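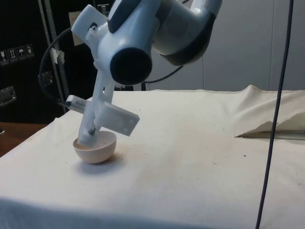 4.2 Comparison of End-Effectors

Two end-effectors were compared on the same set of tabletop tasks. The first was a rigid printed tool with an attached sensor block and a thin rod that makes contact near the tip. The second was a two-finger gripper, designated Grilteo in the remainder of this paper. All trials were carried out at the Otasville laboratory, with the work surface covered in cloth. The cloth was left unstretched between trials, so that folds and small differences in height formed part of the test conditions.

Each end-effector completed 56 trials, divided between contact tasks with a bowl and handling tasks with small food items. The rigid tool was assigned only to the contact tasks, in which the controller was required to hold the tip against the inner wall of the bowl for 10 seconds. The gripper was assigned to both. Items for the handling tasks were chosen for their uneven shape, which makes the choice of grasp angle more demanding than it is with blocks or cylinders.

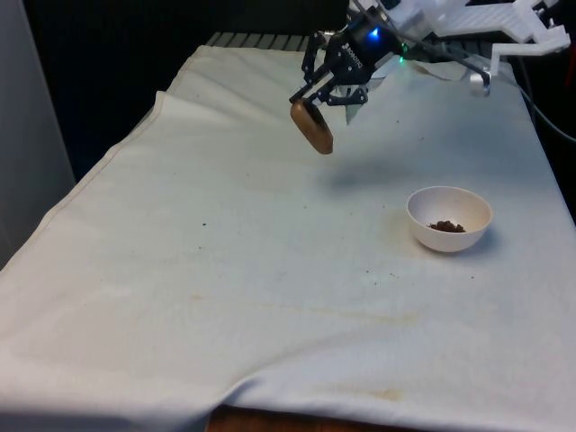
Figure 2. Gripper holding a brown, oval item above the cloth, with a small white bowl nearby.

Grasp angle was set by the operator before each trial and was not corrected afterward. Following the procedure of Hassanpour, a grasp was scored as stable if the item turned by no more than 20 degrees between the fingers while the arm moved to its target. Items held near their midpoint met this standard more often than items held near one end. A potato gripped at the fingertips could be lowered close to the cloth without the linkages touching it.

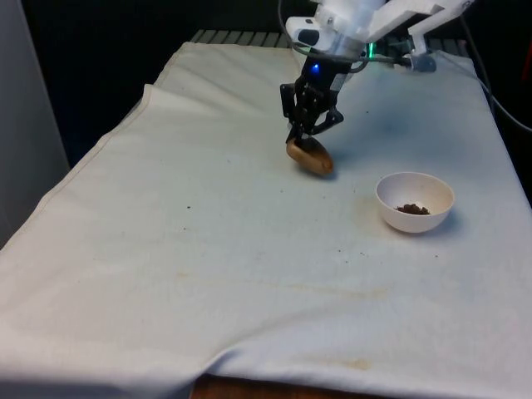
The Wallport controller was used throughout, with the same speed limits for both end-effectors. Position error at the fingertips reached up to 2 millimeters when the arm was extended, and the largest errors were recorded near the raised folds of the cloth. Golshifteh Alipour scored all trials from the recorded joint data. Trials stopped by the operator were counted as failures and are reported separately in Section 4.3.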